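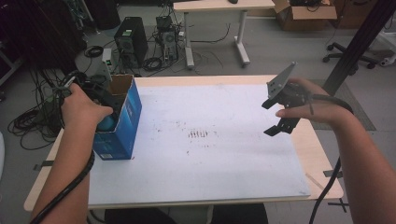
**Workroom and packing area – routine inspection**
Site: Stakano, Unit 5
Date: 22 October 2019
Inspected by: Chibuzor Nwosu
Copy to: Ľubica Čierny

Marks: OK / Fix / N/A

## Exits and aisles

- [x] Rear exit opens fully from inside – OK
- [x] Exit sign lit – OK
- [ ] Aisle to rear exit clear – **Fix.** Two pallets of flattened cartons were parked against the wall and narrowed the walkway. Moved one during the inspection. The other needs the pallet jack.
- [x] Floor tape visible – OK, wearing thin by the roller door

## Fire equipment

- [x] Extinguisher by office, tag 1312 – OK, gauge in the green
- [ ] Extinguisher by roller door, tag 231 – **Fix.** Bracket loose. Extinguisher is fine, two new wall plugs needed.
- [x] Fire blanket in kitchen – OK
- [x] Alarm test entered in log – OK

## Electrical

- [x] Switchboard door closed, nothing stored in front – OK
- [ ] Test tags in date – **Fix.** Kettle and the grey fan ran out in April. Both taken out of use and put in the office.
- [ ] Power boards off the floor – **Fix.** Small white one down by the black computer tower.
- [ ] Lighting – **Fix.** One tube flickering over the shelving. Colour doesn't match the others either, so replace the pair.

## Shelving and storage

- [x] Racking bolted to wall – OK
- [x] Heavy stock on lower shelves – OK
- [ ] Load signs – **Fix.** Missing on the Rultex bay. The limit is 20 kg per shelf.
- [x] Step ladder feet and locks – OK

## First aid and chemicals

- [x] Kit sealed and on its hook – OK
- [ ] Eyewash – **Fix.** One bottle past its expiry. Order with the next Vivulgate delivery.
- [x] Cleaning products labelled – OK

## Follow-up

Chibuzor to do the bracket and the load signs. Ľubica to book the electrician for the tags and tubes – please get a price first. Second pallet to be gone before the next delivery comes in.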